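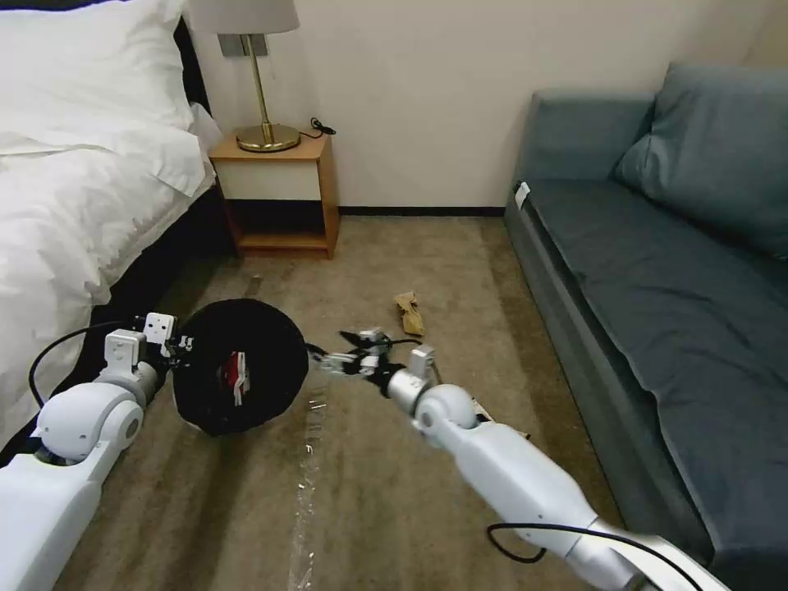 Hotel wants to keep my deposit over a carpet stain I didn't make – do I have any leverage?

Posted in Travel & Lodging > Billing problems
Tags: deposit, damage charge, extended stay

grayheron_2

I stayed in an extended-stay hotel in Prosser in December while the floors at my own house were being redone. The hotel is run by an outfit called Drokmont. They took a $700 deposit on my card at check-in, which seemed steep, but the desk clerk said it was normal for any stay over a couple of weeks.

Checkout was uneventful. I dropped the key cards at the desk, the clerk said "you're all set," and I drove home. Then I got an email saying the full deposit was being kept for "carpet restoration, guest room, stain beyond normal cleaning." No photos attached. No invoice. When I called, the person on the phone told me housekeeping had filed a report and that was that. I asked for the report and was told it's internal.

I'm not claiming I'm a perfect guest. I ate in the room most nights. But I don't remember spilling anything, and the carpet was beige and tired when I got there. There was a shadowy patch near the foot of the bed that I noticed the first evening and, like an idiot, didn't photograph.

What I'd like to know:

Can they keep the whole thing without showing me what it cost?
Is a card dispute worth filing, or does the bank just side with the hotel?
Does it matter that the clerk told me I was all set?

I've read the usual articles telling me to "stay calm and communicate." I've been calm for three phone calls. I'd like something more useful than that.

milkcrate

Hotels do this all the time and they always win. They have your card and you signed the thing at check-in. I lost a fight over a smoking fee and I've never smoked. Leave a bad review and move on, life is short.

tollbooth_annie

I'd take the answer before mine with a grain of salt. "They always win" is what people say after making one phone call and giving up. I worked in the back office of a small hotel group for a good while, and I saw plenty of these charges get reversed. I also saw plenty that stuck, so don't take this as a promise.

Start with the paperwork. Find the registration card or the terms you agreed to, which may be in your confirmation email. You want the exact wording on the deposit. Some say the hotel may keep "the cost of repair or cleaning." Some say "an amount at management's discretion," which is broader, though I wouldn't assume it's airtight just because somebody typed it. Your state's rules come into this too, and long stays can be treated differently from ordinary ones. How long is long enough depends on where you are, so look that up on your state attorney general's site and not on a forum. Including this one.

Then stop calling. A call leaves you with nothing to show anyone. Write to the general manager, copy Drokmont's billing address, and ask for the following:

The dated housekeeping report
Photos of the stain, with the date they were taken
The invoice from whoever cleaned or replaced the carpet
The age of the carpet, if they're charging for replacement

That last one makes people squirm. Old carpet has very little value left in it, and a hotel that bills you for new is hoping you don't ask. The round number also makes me suspicious. Real invoices tend to be ugly. The worst room I ever processed came to $2,528, and I could tell you what every line was for. A charge that happens to match the deposit to the dollar looks to me like somebody picked the deposit and worked backward.

Give them a deadline in the letter. I'd say 7 business days. If they blow past it, file the dispute with your card company and attach the letter. Check your card's time limit before any of this, and don't let a slow manager run it out for you. The bank will ask the hotel for its evidence, and "it's internal" is a poor reply to a bank.

I wouldn't lean hard on the clerk. "You're all set" usually means the folio is closed. They say it before anyone has gone upstairs to look. Mention it once and leave it there.

One thing to be honest with yourself about: if they send clear photos of a fresh stain with a date from your stay, you may owe something. Then the argument is over how much. Spot cleaning for one guest room cost us $45 from the contractor we used. Yours may well be higher now, but I'd want to hear how anybody gets from there to what they kept.

virov_renter

Agree with most of the long answer. I had a similar mess with a place near Virov and the written request was what got it moving. They never sent photos. They offered me half back as a "goodwill gesture" and made it sound like a favor. I said no and got the rest after the bank got involved, but it dragged on for weeks and I couldn't tell you whether the letter or the bank did it.

I'd be wary of paid services. I signed up for one called Flona that promised to handle travel refunds. What I got for my money was a form letter with the hotel's name spelled wrong. Write your own.

grayheron_2

Thanks. I found the terms and they say "reasonable cost of cleaning or repair," so there's nothing in there about discretion. Letter is going out tomorrow morning, certified. I'm not expecting much, but I do want to see that invoice.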